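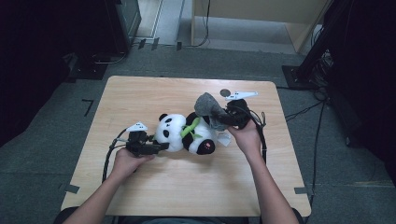 Ticket 1109: Right gripper loses tracking during two-handed cloth task
Status: Open, waiting on parts
Product: Stedar hand-held pair, compared against the Ekidberg pair

Opening this one fresh because the old thread from July got way too long and half of it was me arguing with myself about cables. Short version: the left gripper tracks fine the whole way through a take, and the right one drops out whenever I pull the cloth across the panda. I get a gap in the pose log, then the position jumps when it comes back. The jump is what kills us, since the replay on the arm tries to follow it.

What I ran: left gripper steadies the toy by the head, right gripper pinches the gray cloth and drags it over the body. I did 60 takes with the Stedar pair and 50 with the Ekidberg pair, same table, same panda. Stedar dropped out on the right side a lot. Ekidberg did it too, but much less, and its jumps were small enough that the Mulora controller smoothed them over.

Things I've already tried, so you don't have to ask:

Swapped the cables left to right. No change, the problem stayed on the right.
Reflashed both units. No change.
Closed the curtain and turned the overhead lights down. A little better? I wouldn't swear to it.
Slowed my hands way down. Better, but then the takes are useless for timing.

My hunch is the marker plate. The left one is a triangle and the right one is a long skinny piece, and when I roll my right wrist to tug the cloth I think I'm turning the skinny one edge-on to the tracking cameras. The triangle doesn't seem to mind what I do to it.

Second thing, and tell me if you want it split into its own ticket: the finger pads. The Stedar pads are getting chewed up along the top edges, and I'd like to know if that's normal wear or if I'm squeezing too hard. The grip itself is good! It holds the panda's head with a pad on each cheek and I haven't had it slide off yet. The Ekidberg fingers are softer and kept riding up on the plush, so for this toy I still prefer the Stedar ones, chips and all.

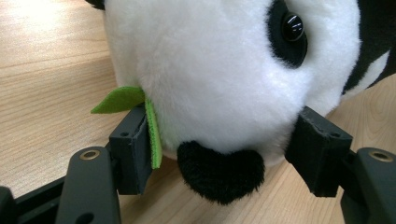
Posted by Catinca Preda, Sep 10, 2022

Adding the close view from the gripper camera for the pad question. You can make out the chipped corners on the left pad and the worn rim on the right one. The screw holes look okay to me, and so do the brass-rimmed ones on the arms. One more annoyance while I'm at it — the glare on the tabletop up in the left corner is pretty strong, and I don't know if the exposure setting can be locked on this firmware. I couldn't find it in the menu.

Vasiliu support wrote back asking for the raw pose log and the plate offsets. Log is attached, it's take 64, the worst of the bunch (numbering carries on from the warmups, so ignore that it's higher than my count). I haven't measured the offsets yet. I also asked for a second triangular plate so I can run the right side with the same shape as the left. If the dropouts go away with that on, we can close the tracking half and keep this open for the pads.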